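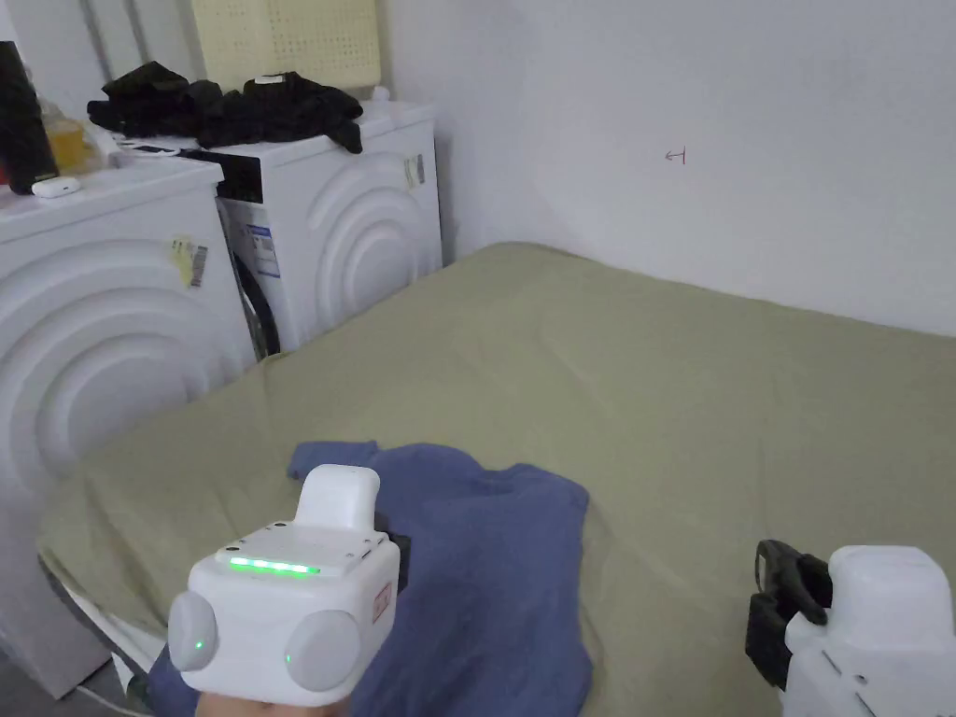 Why do clothes crease?

By Siriporn Rojanasak
April
40 shares | 13 comments

Take a clean shirt, leave it in a heap overnight and look at it on Sunday morning. It will have lines and folds all over it. A woolly jumper left in the same heap will look much the same as it did before. Both are made of cloth, so why does one crease and the other hardly at all?

To find out, we need to look at what cloth is made from.

What is cloth made of?

Pull a loose thread from an old cotton rag and untwist it with your fingers. It comes apart into lots of tiny hairs. These hairs are called fibres. Cotton fibres grow around the seeds of the cotton plant. Wool fibres grow on sheep. Silk comes from the cocoon of a silkworm. Polyester and nylon fibres are made in factories, mostly from chemicals that come from oil.

Fibres are twisted together to make thread or yarn. The thread is then woven or knitted. In woven cloth, the threads cross over and under each other in straight lines, like the strips in a basket. In knitted cloth, one long yarn is bent into loops, and each loop is hooked through the next one.

What happens inside a crease?

Every fibre is built from very long, thin molecules. A molecule is a group of atoms joined together, and it is far too small to see. In cotton, the molecules are called cellulose. Paper and wood have cellulose in them too.

The cellulose molecules lie side by side and hold on to each other with weak links called hydrogen bonds. One of these links is easy to break. There are a huge number of them in a shirt, though, and together they hold the fibres in shape.

When you fold or squash cotton, some of the links break. The molecules slide a little way past each other. Then new links form in the new position. The fibre is now held in its bent shape, and you see a crease.

Why does water make it worse?

Water molecules are very good at getting in between cellulose molecules. They push in and break the weak links, so the molecules can move more easily. As the water dries out, the links form again wherever the molecules happen to be.

This is why a wet shirt left in a ball dries full of creases. If you hang the same shirt up straight, it dries much flatter. Your body gives off water as well, in sweat and in your breath. The backs of trousers crease when you sit on them because they are warm, a little damp and pressed down all at once. Bed sheets crease in the same way while you sleep.

How does an iron work?

An iron uses three things: heat, water and weight. Steam gets into the fibres and loosens the links. Heat makes the molecules move about more. The weight of the iron presses the cloth flat. When the cloth cools and dries, the links form again with the fibres lying straight.

Freshly ironed cloth needs a few minutes on a hanger. If you put it on while it is still warm and damp, it creases again very quickly.

Which cloths crease the most?

Linen creases more than almost any other cloth. It is made from the flax plant, and its fibres are stiff and do not spring back well. Cotton creases easily too.

Wool is different. Sheep's wool fibres have a natural wave in them called crimp, which makes them behave a bit like springs. Bend them and they bounce back. Jumpers are also knitted, and the loops can move around without the yarn having to bend sharply.

Polyester does not soak up much water, so water cannot loosen it as it does cotton. It can still crease if it gets hot enough, for example in a tumble dryer that is too full. Many school shirts are a mixture of cotton and polyester. They crease less than pure cotton.

Try it yourself

You will need a piece of old cotton, a piece of old polyester, a cup of water and two heavy books. Ask before you use any clothes.

1. Cut two squares from each cloth. Make them all the same size.
2. Dip one cotton square and one polyester square in the water and squeeze them out. Leave the others dry.
3. Fold each square in half, then in half again.
4. Wrap each one in kitchen paper and put them all under the books.
5. Leave them overnight.
6. Open them out and lay them on a table. Compare the folds.

Draw what you find. Check again after an hour to see if any of the creases have started to drop out.

Words to remember

Fibre: a thin hair or strand that thread is made from.
Molecule: a group of atoms joined together.
Cellulose: the material that makes up cotton fibres.
Hydrogen bond: a weak link between molecules.
Crimp: the natural wave in a wool fibre.

Contact us | © Tustness Young Readers | Back to top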